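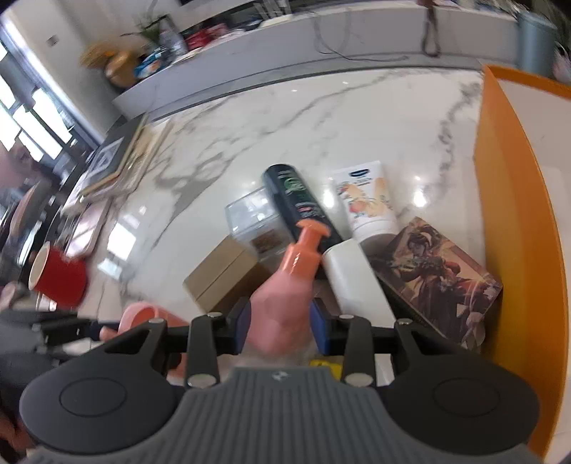

Counter group, February, mid-morning. Pink pump bottle with the orange head, boxes and spray can toward the back.

Finally got to the marble counter this morning, which I have been putting off ever since we agreed to sort out the shared products at Prakcombe. Aileen Sison had already done the shelf over the sink (beautifully, I should say, she put me to shame), so it was only fair that I took my turn.

My plan was to bring everything into one group in the middle of the counter and decide from there what each thing wants for a home. It is a funny mixture once you see it together. There's the tan cardboard box with its lid, the clear plastic storage box with the small brown label, the tall black spray can with the leafy green design, and the white squeeze tube with the cartoon animals in orange, which I am fond of and will not hear a word against. Then the plain white bottle. I would dearly like to put a proper name on that one before it goes anywhere, so if you know what it is, please write it in here under my entry!

The pink bottle needs a spot where a person can reach the pump without moving three other things first. Narendra Shakya suggested the back corner, but I think that is asking for trouble with the spray can so tall. I'd sooner have the can at the back and the pump at the front, with the tube and the white bottle between them. Will try it that way and see who complains.

Cups: the red mug and the salmon-pink cup are both still on the left side of the counter. I know the mug gets used every day, so I have left it for now, but I'd like the cups to live on the Manalastas tray by the kettle and keep this side for the products. Crisanto, if you read this, the tray is in the lower cupboard behind the paper towels.

Measured the shelf while I was at it. It is 61 cm wide, and the clear box fits lengthwise with room to spare. I would like the lidded box up there too – it stacks nicely on paper, though I haven't tried it with the real thing yet.

Still to do:
Labels for the shelf edge. Kenneth Macaraeg has a roll with 20 left on it, and I have asked him for seven.
Ask Alfredo whether the refills come to us or to the Volari room.
Wipe the counter down with the soft cloth, not the scratchy one.

Back at it after lunch, 2 pm if the Erell call doesn't run over.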